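List Home Prev Next Thread Index Reply

Subject: Re: [bench-list] Table height for standing work

Krishnamoorthy Iyer wrote:
> I am replacing the table in my back room and can't settle
> on a height. I fix wheels standing up and my wife cuts
> fabric on the same top. The one I have is 756 mm and my
> back hurts after an hour. Also, does a dark top matter?
> I lose small screws on mine.

Krishnamoorthy, my notes on height are in the first part and the rest is on tops and legs. I wrote most of this up for our local sheet, so it starts the way the sheet does.
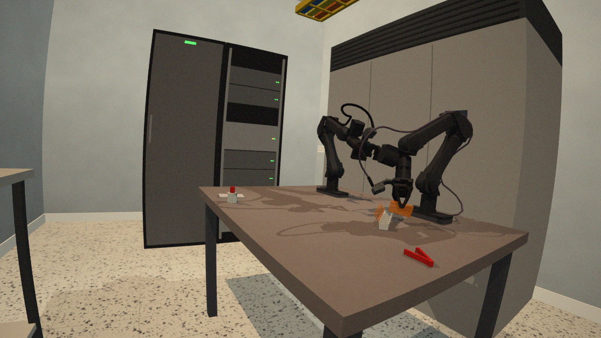 DRASNESS, Thu 11 June -- Most tables sold for homes are made for sitting. The two I measured at the Zistow store were 756 mm and 762 mm, and the difference between them is too small to feel. For standing work, let your arms hang, bend your elbows, and measure from the floor to your forearm. Take off 5 cm for wheel truing. Take off 12 cm if you push down hard, as with planing or kneading.

Cutting fabric falls between the two. If you share the table, set it for the taller person and give the other one a mat or low platform to stand on. Blocks under the legs are fine for a trial week, but screw them on if you keep them. I left mine loose from October until spring and the table walked off one of them while I was filing a bracket.
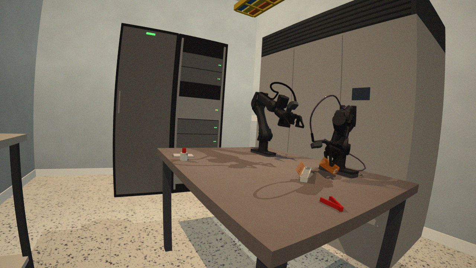
Color of the top

A mid brown hides stains well. It also hides brass screws and brown thread. Marlina Tjoa keeps a white baking tray on hers and does all the small parts in it. I tried a sheet of pale linoleum and liked it, though it curls at the corners unless you glue it down. Matte is easier on the eyes than gloss under a ceiling light. 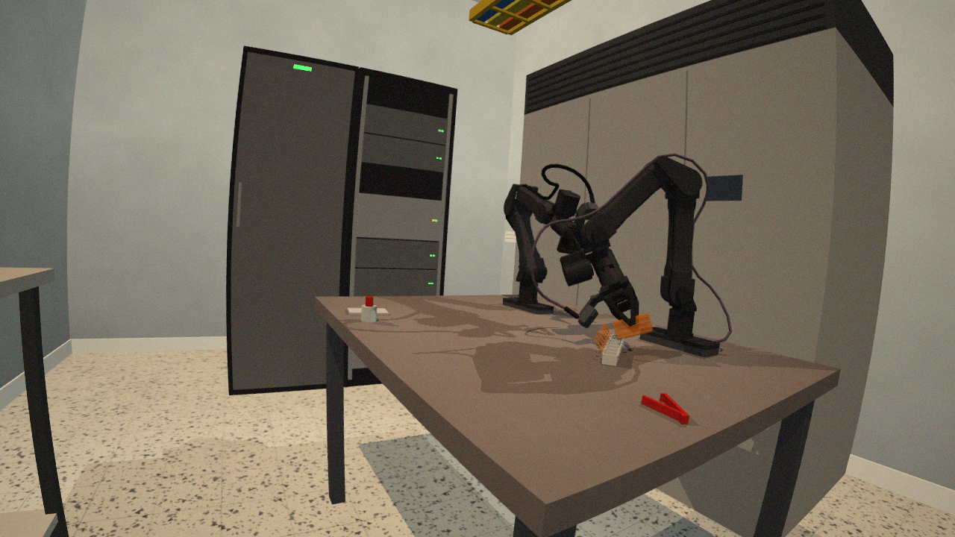 Matte brown top, dark legs.

On legs, check the bolts where they meet the top before you blame the floor. Mine had a wobble for months and it was a quarter turn on a single bolt. If the floor is out of level, adjustable feet are worth the money. Felt pads pick up grit and I have stopped using them.

Leave room to get to both long sides if you can. With fabric you will want to walk around it. Against a wall, the back third fills up with jars and you lose it. 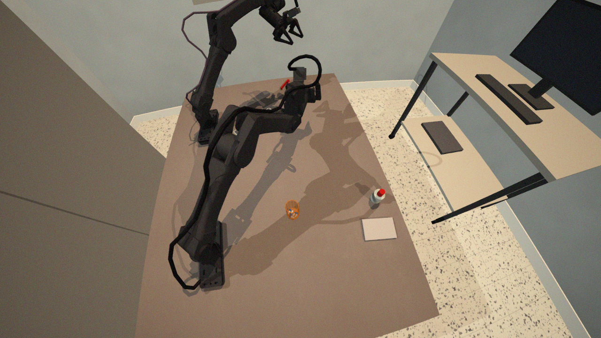
WANTED / FOR SALE

Wanted: a set of four adjustable feet, any thread, I can drill to suit. For sale: Bikeo truing stand, used, one jaw pad missing. Also a Ďurica bench vise, stiff but complete -- pickup only, it is heavy. Write to me off the list for either one.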